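Search reviews
Type and press enter

Luketti hand-held gripper, long-term review
by Corinne Dvorak

Had the Luketti since May. Using it for clothes work mostly, folding and sorting, so that's what this is about. If you want to pick up screws or eggs, look elsewhere on the site, Ezekiel Sorensen did a decent round-up of the small parts ones.

Short version: good jaws, annoying trigger, fair price. 4 out of 5.

Set-up took 20 minutes, most of that pairing the camera. The booklet is no help at all. It tells you to hold the button until the light changes and doesnt say which light. Juniper Begay had the same trouble with hers and ended up doing it from the laptop, which is quicker anyway.

Grip first. Soft mesh pads are the way to go for cloth, I won't go back to plain rubber. Thin cotton comes up in one layer if you go in shallow. Go in deep and you get the sheet as well, every time. Padded stuff is the real test — a quilted jacket wants to roll away from you, and you need a wide opening and a slow close. The Luketti manages both. The Cutow I had before opened wide enough but snapped shut, no in-between.
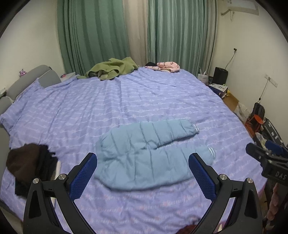
Cuffs are still a pain. Ribbed ones catch nicely, smooth ones slide out about as often as not. Best habit I've found is to grab an inch back from the edge and let the end hang. Knitwear fine. Anything with a slippery lining, take your time.

The trigger. Stiff for the first week, then better, then my thumb started aching again. I did 63 folds in one afternoon and had to stop. Shoshana Park has bigger hands and says it doesn't bother her, so try one before you buy if you can. No left-handed version either, come on.

Camera is wide, very wide. Good for seeing the whole bed while you work, less good round the edges where everything bends. Fine for my purposes. Tracking dropped out 3 times in the first month, always when I swung round too fast, and it hasn't since the update. Dark clothes on a dark blanket confuse it a bit, so I use a pale sheet under everything now.

Compared with the Oyelaran: that one is lighter and the trigger is lovely, but the pads wear quickly and spares cost silly money. The Ilta I only borrowed for a morning. Solid thing, heavy, would not want it over my head for long.

Cleaning is easy, lint roller on the pads and a dry cloth for teh rest. Check the screws now and then, one of mine had worked a bit loose.

Would I buy it again, yes — if they sort the trigger. Will update when I've tried the longer fingers, still waiting on delivery.

Contact us | Copyright Corinne Dvorak, all rights reserved | Back to top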